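Do Published Velocities Mean Anything? A Chronograph Check of Four Air Rifle Pellets

Volodymyr Sydorenko
Applied Measurement, final project report
2025-03-04

Background

Pellet makers print speeds on their tins and packaging, and people on shooting forums repeat them as if they came from a lab. I shoot a .177 spring-piston rifle at a club with a ten-meter indoor line, and I have never had a pellet do what the tin said. My project was to find out how far off the numbers are, and whether sorting pellets by weight does any good. I went in doubting both the tins and the sorting. I still doubt them, though for slightly different reasons.

The pellets were sold under the names Unisine, Wesier, Kushnir and Levomton. The first two are domed, the Kushnir is a flat-nosed match pellet, and the Levomton is a light non-lead alloy. I bought one tin of each from the same shop in August and kept them in the same drawer.

Method

I fired 50 shots of each pellet over a borrowed optical chronograph set one meter from the muzzle. The rifle was cleaned before each brand and given ten fouling shots that were not counted. Room temperature was read off a wall thermometer that I do not trust to better than two degrees.

Before shooting, I weighed every pellet on a reloading scale with a resolution of 0.1 grain. This is a weak point. Match pellets vary by less than the scale can see, so most of the Kushnir tin came out as the same weight. Anyone who tells you they sort pellets on a scale like mine is sorting noise. I checked this by weighing the same pellet over and over, and it wandered between two readings all afternoon.

For the group test I shot five-shot groups from a rest at ten meters, with sorted and unsorted pellets in alternating order. My lab partner loaded the tray so I did not know which I was shooting. The first attempt at this was spoiled because I recognized the skirt marks on the sorted ones, where my tweezers had scratched them. We threw those targets out and used fingers the second time.

Results

None of the pellets reached the speed on its packaging. The Levomton came nearest, as you would expect from the lightest one, and it also had the widest spread from shot to shot. The Kushnir was the slowest and the most even. The Unisine sat in the middle for everything and I have nothing interesting to say about it.

The Wesier is the odd case. Its tin gives a speed but no barrel length, no rifle type and no distance. I wrote to the seller and was told the figure was "typical." Typical of what, I could not learn. A speed without those details can't be tested at all, and I think the other three get away with something close to the same thing in smaller print.

Sorted pellets did not beat unsorted ones by any margin I would defend. In 3 of the comparisons the sorted groups were larger. With so few groups per brand the averages move a lot if one shot is removed, and I know I pulled at least one. A real answer would take many more groups and a shooter better than me, or a clamped rifle.

Counting the weighing trials, the fouling shots and the spoiled session, the notebook has 1769 lines of entries. A good share of those are repeats made because the first reading looked wrong. I kept both readings each time. It would have been easy to keep the one I liked.

Problems

The chronograph missed shots under the fluorescent lights until we switched to a lamp with a diffuser. I can't rule out that some of the early readings were off before we noticed, so the first brand was shot again in full.

The rifle's spring was not new. A tired spring would lower every speed, which is a fair objection to my main result. It would not explain the spread, or why the gap between tin and screen was different for each brand.
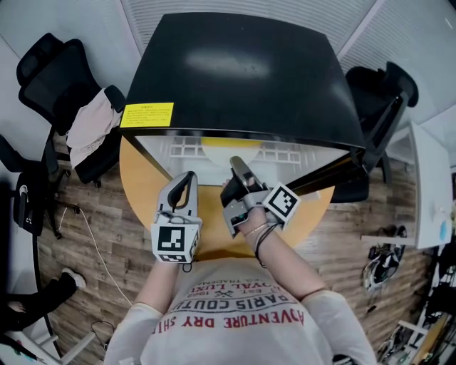 Seated at the round table, a gripper in each hand.

What I would change

A finer scale first, since the whole sorting question depends on it. I would also measure head diameter, which several shooters told me matters more than weight. They may be right, but none of them could show me targets. Last, I would shoot all four brands in mixed order. Doing one brand per session lets the temperature and my own mood into the results.

For now I would buy whichever pellet groups well in your own barrel and ignore the speed on the lid. The raw readings are in the appendix, bad ones included.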